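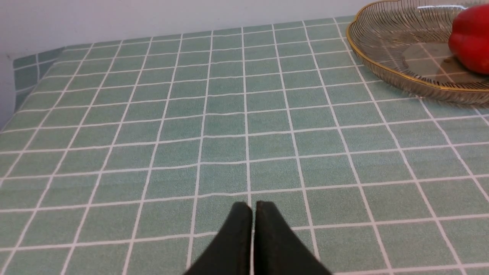
Wrist view, gripper over the practice table, red pepper in the bowl.

Satura student arm project – February update for Leena Toivonen

Quick one before class. Arm is running again after the wrist cable swap. Students logged 1258 practice moves this term, goal was 1817, so behind but catching up. Lost 2 weeks waiting on parts from Pesonen.

Fanni Boros and Zofia Głowacki have the pick-and-place code. Reaching the bowl is fine, letting go over the rim is still hit or miss. Elli Kauppinen is redoing the camera calibration, teh old numbers drifted.

Money: up to $266 left in the parts line. Would like to spend it on spare finger pads – ok with you? Need a yes before the Benent order goes in.

Next: full dry run for the Zavthorpe meet, then the written report. Chrysoula Dimitriou is keeping the log, ask her for the full sheet.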